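Sornari Home Forum > Tidying and storage > Shared table, soft toys, cables: what goes in what?

Started by trallano_tess, 3 October 2023

trallano_tess
We have one long white table that does for work, homework, phone charging and the soft toy population. I've been told by various members of the household that it is "fine". It is fine in the sense that a motorway services is fine.

What I'd like is a system that survives a normal evening. I've already got one clear plastic bin and one white fabric box with stiff sides, no lid on the fabric one. Question is which of them gets the toys and which gets the leads. I have views but I'd like them confirmed by strangers.
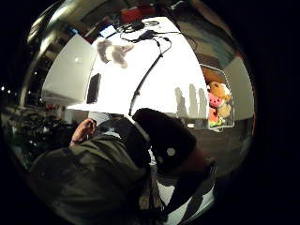

Cables are my real problem, more than toys. They breed at the far edge and then one makes a run for the middle, and whoever is leaning over the table ends up with it by their hat. There's a laptop that has to stay out, so please don't suggest I "clear the surface completely", as my sister did, from her house with a utility room. The bears are at least in a bin, bear on top, watermelon slice jammed against him, and you can see who's in there through the side, which saves a lot of digging at bedtime.

jornlow_fan
Toys in clear, leads in fabric. Next.

pegbag
Disagree with jornlow_fan, as is traditional. Leads in a deep fabric box is how you make a nest. I put mine in one in March and I'm still finding the end of the printer cable. Anything long and thin wants a shallow tray or a hook. The fabric box should have the toys, because toys are squashy and don't tie themselves to each other.

jornlow_fan
You need to tie them up first. Velcro ties, 15 in a pack, 400 if you buy the reel like I did in a moment of optimism. I will be leaving the remainder to my grandchildren.

Delali Sarpong
I run a small sorting-out business (Sarpong, no website, my nephew is "on it") and a table like yours is most of my week. A few things I'd do, in this order:

1. Unplug everything that isn't charging anything. Leave it off the table for 14 days. What you haven't gone looking for by then goes in a drawer.

2. Pick one corner for power and push it right up against the edge. The leads on the table should be the ones in use, and they should go over the back, where nobody's sleeve is.

3. Stand the bigger box on the table while you sort, not on the floor. People won't bend down for one adapter. They'll put it "just here for now", and so will you. 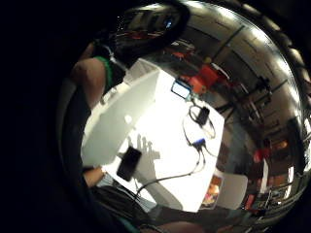
4. Label plugs before you coil anything. Masking tape and a biro will do. The label makers are lovely, and you'll spend the evening printing the names of your children.

5. Toys last. They're the easy bit and if you start there you'll stop there.

trallano_tess
Point 5 is a personal attack, and accurate.

pegbag
Point 3 I'd argue with. A box on the table becomes part of the table. Ours had a bread knife in it by the end of the week.

Delali Sarpong
While you sort, pegbag. Then it goes on a shelf.

pegbag
It won't, though.

mothballs_and_co
Has anyone asked how deep the fabric one is? We had a Jornlow cube, the tall sort, and it was marvellous for blankets and hopeless for small things. Small things go to the bottom and you end up tipping the whole lot out to find a rabbit. Wide and low for toys, tall for anything you'd fold.

trallano_tess
Tall-ish. Taller than it is deep, front to back. The walls stay up by themselves, I'll give it that, I've had ones that slump like a teenager. There's a soft lining as well, so I was thinking the nicer toys, the ones that get carried about. The fluffy grey and white one never makes it into a bin anyway. I put it away and it's back on the table by tea.

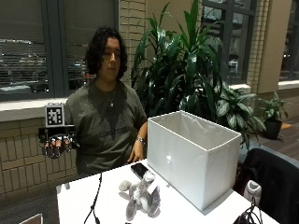 So the plan, subject to being shouted at: clear bin stays as it is, fabric box takes the overflow toys plus the one dressing gown nobody will admit to, and leads go on hooks under the back edge. I've ordered 9 hooks. I don't have 9 leads I can identify, but I'm told that's what step 4 is for.

jornlow_fan
I'd still put the leads in the box.

pegbag
We know.

mothballs_and_co
Check the hooks are the sort that stick to a painted surface before you peel them all. Mine held for one evening and came down in the night, and I went downstairs with a hairbrush to confront a burglar.

trallano_tess
Packet says "most surfaces". Will put one up first and hang the laptop charger on it, and report back.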